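Call for participants: two-handed gripper comparison, Zunura test room

Drudar is looking for people to help compare robot hands on everyday kitchen jobs. The work is part of the Grondetti project, which began in August and is now in its second round. You do not need a background in robotics.

What you would do

You would steer a two-armed robot through a set of short tasks, first with jointed hands and then with simple two-finger grippers. After each block you fill in a one-page form on how easy the arms were to control. The tasks are folding a towel, stacking bowls and holding a cup under a coffee machine.

Coffee task, jointed hands, both arms in use:
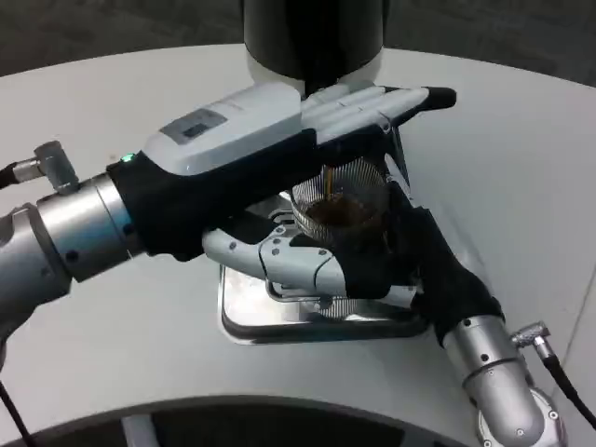
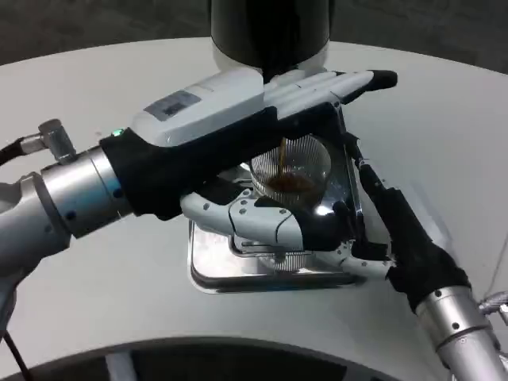
Who can apply

You should be 18 or older, able to stand for an hour at a time and comfortable wearing a headset. Glasses are fine. We would like to hear from left-handed people in particular, as the first round had very few. Staff of Drudar and Farouk, who supply the arm controllers, cannot take part.

Time and payment

Each participant comes in for three sessions of 95 minutes, on separate days. Payment is $249, made by bank transfer after the last session. If you leave early you will be paid for the sessions you have finished. Parking is free behind the building.

How to apply

Send a short email to the Grondetti desk at Drudar with your age, your preferred hand and the times you are free. Please mention any past use of game controllers or remote-operated equipment. Applications close on 17 Apr 2019. We will reply to everyone, including those we can't place in this round.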